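Small parts, shallow drawers: a conversation about sorting

Alun Gethin has spent 11 years sorting small hardware for a living, and he starts most conversations on the subject with the work surface. Drawers come second. A part that can't be seen can't be sorted, he says, and most benches are too dark, too textured or too crowded to show a washer lying flat.

"People buy the cabinet first and then look for somewhere to put it," he said. "I'd do the surface first. White, smooth, matte if you can get it. Put one part down and look at it from where you normally sit. If you have to hunt for it, change the surface."

He prefers one part on the surface at a time during training and a small handful in ordinary work. A yellow part on white is an easy case. Bright zinc on white is harder, and clear nylon on white is the hardest he deals with. For clear nylon he switches to a dark gray sheet, kept under the bench for that purpose.
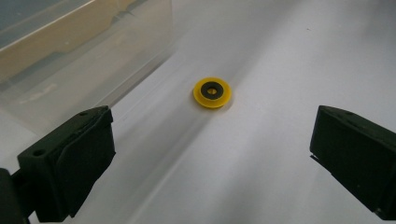
Morris Stores and Assembly Group – Parts Handling

The group holds 276 line items in its small-hardware range. Most are washers, spacers, bushings and short screws. Before Gethin took over the layout, the items were kept in bags inside cartons, with the bag label as the only record of what was in them. Labels came off. Bags were opened, half used and folded shut with tape.

The first recount, in February, turned up 825 loose pieces that belonged to no bag. Gethin had them sorted by outside diameter, then by bore, then by thickness. He does not vary that order.

"Outside diameter you can judge by eye to within one size, most of the time," he said. "Bore needs a pin gauge or a screw you trust. Thickness needs calipers. So you do the cheap measurement first and the slow one last, on the smallest pile."

He was asked whether color could replace any of the three steps. He said it could, within one supplier's range and no further. Two suppliers may use the same yellow for different bores. Color is useful for finding a drawer again. It is a poor way to decide what goes in it.

The cabinets themselves are ordinary. Gethin likes clear drawers in a colored frame. The drawer front shows the contents, and the frame makes the divisions easy to read from a distance. He has no strong view on the number of drawers per cabinet, except that a small cabinet that can be lifted with one hand will get carried to the work, and a large one will not.

"A handle matters more than another row," he said. "If I can bring the drawers to the parts, the parts get put away. If I have to walk the parts over to the drawers, they sit in a dish until the end of the shift."

Drawer depth was the point on which he spoke longest. A deep drawer holds more, but flat parts settle at the bottom and stack against each other. Fingers can't get under them. His rule is to fill to a third of the depth and no higher. When a part is used in larger quantities, he gives it a second drawer and keeps the level the same. The overflow stock stays sealed in a carton with a written count, and the count is updated whenever the carton is opened.

He also described the pickup itself. A flat washer on a hard surface offers very little edge. Bare fingers tend to push it along. Tweezers work if the tips are brought down level with the surface and closed across the full diameter. Closing on one side tips the part up or sends it off the bench. A wide opening and a slow close give the best result.

"You come straight down, both sides of the part, and you stop when you touch the table," he said. "Then you close. New people try to close on the way down, and they miss."
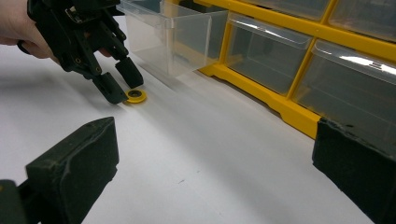 Lesia Marchuk disagrees in part. In her view the level approach is right for parts over a certain thickness, but for thin shims she would sooner slide the part to the edge of the board and take it from there, top and bottom. She added that a thin sheet of foam under the part solves the problem without any technique at all, and that Gethin knows this and refuses to use it.

Gethin accepted the point about shims. On foam he was less willing. Foam holds grit, he said, and grit ends up in the drawers. He also finds that small parts with a center hole catch in the softer grades. He has tried a silicone mat and considers it acceptable, provided it is wiped down between batches.

The next question was about mistakes, and he gave a short list from his own records. The most common is a part returned to the neighboring drawer. The second is a drawer pulled out fully to be used as a tray and then pushed back into the wrong slot. Both are dealt with in the same way: every drawer carries its label on the front and a matching number on the underside, and the slot has the number written inside on the base. Checking a cabinet means pulling each drawer and reading two numbers. He does it when a cabinet comes back from the bench.

The labels are printed on Drudeck film stock, 11 mm high. Paper labels lasted poorly on clear plastic. Handwriting is allowed on the inside of the slot and nowhere else.
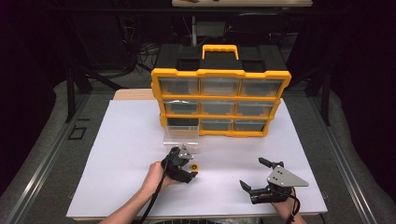 For parts on their way to a drawer, Gethin uses a small open box placed directly beside the cabinet. It holds one type at a time. He will not have two types in the same box, even for a minute and even when they look nothing alike. Once the pieces are in the box they are counted into the drawer by fives, and the total goes on the sheet before the next type comes out.

Where the cabinet stands is a matter of reach. He sets it toward the back of the board and leaves the front clear, with the space nearest the sorter kept for handling. Drawers should open without the sorter leaning over loose parts. If a sleeve passes over the work, the cabinet is in the wrong place. He has moved some of his own cabinets several times before settling.

Asked about capacity, he said a new type should be given an empty drawer on the day it arrives, and that a cabinet with no empty drawers is already full for practical purposes. The group has a standing order for extra drawers and dividers from the Avley depot. The range is expected to bring in 3,000 further pieces with the next delivery, most of them flanged spacers in sizes already held.

"I'll sort those the same way as the others," he said. "Outside diameter, bore, thickness. The supplier sorts them too, of course, and I check a bag from each carton. If the bag is right I count it in. If it's wrong I open the whole carton."

He has kept the dark gray sheet out for that delivery, as two of the sizes come in clear nylon.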